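# Small parts on the bench - notes for the Monday talk

Slot is 17 minutes. Leave 3 for questions. Handout is one page, both sides, on the chair by the door.

**Start**

Say who we are and where the stores are. The Skulldale building has two storerooms and the Lostport building has one. When we did the stock check in June there were 317 lines of small parts across all three. Most of them were in bags inside other bags.

Ask who has opened a bag this week to see what was in it. Wait for hands.

**What we had before**

- Deep drawers, one label per drawer, label usually out of date
- Gatchalian catalog boxes stacked four high, so the bottom one never got used
- A coffee can of mixed fasteners at each bench

The drawers are fine for reserve stock. They are bad for things you pick up all day - you pull the drawer out, it blocks your knees, and you leave it open.

**What changed**

Open bins on the bench top, reserve stock in the drawers. One kind of part per compartment. If a part doesn't have a compartment it goes back to stores at the end of the day.

Tell the Distenard order story here, short version. We bought 300 clips we already owned. They were in the third drawer down under the wrong name. Don't spend more than a minute on this.

**Where the bin goes**

SLIDE 6
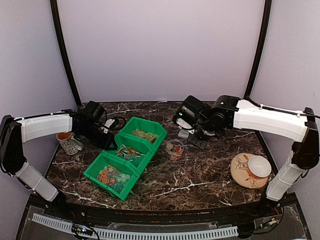 *Stores and Bench Supply Team, Skulldale*

Points to make with the slide up:

- Green unit, three open compartments in one piece. You move all three together.
- It is set on the diagonal, left of center. People ask about this. Squaring it up to the edge is also fine, pick one and keep it.
- The dark marbled top looks good but small black parts disappear on it. Put a light mat down if you are sorting screws.
- Side walls help. Things that roll stay on the table.

Pause, then go to the labels slide.

**Labels**

Front face of the bin, large print, part name first and stock number second. No handwriting - we could not read half of ours. Spare label sheets are in the Lostport storeroom, top shelf.

**If there is time**

Refill routine: top up from the drawer before lunch, write the drawer down if it is getting low. Skip this if we started late, it is on the back of the handout.

**Questions likely to come up**

- Lids? We tried them. They ended up in a pile.
- Other colors? Yes, but one color per room, please.
- Who orders more bins? Stores does. Put it on the Monday sheet.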